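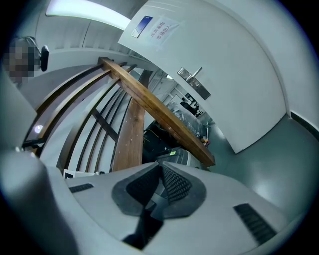
Siment Boyer, doctoral researcher, Visurgate

3.2 Handrails in shared stairwells

We visited eight houses in Dakau, all built with timber stairs. Residents were asked how they use the handrail when going down with shopping. Most of them hold it only at the landing – the place where the direction changes. A thick wooden rail, as in Figure 2, was often called pleasant to hold, but older residents found such rails too wide for the hand. We come back to this point in the next section.

Figure 2. Wooden handrail and post.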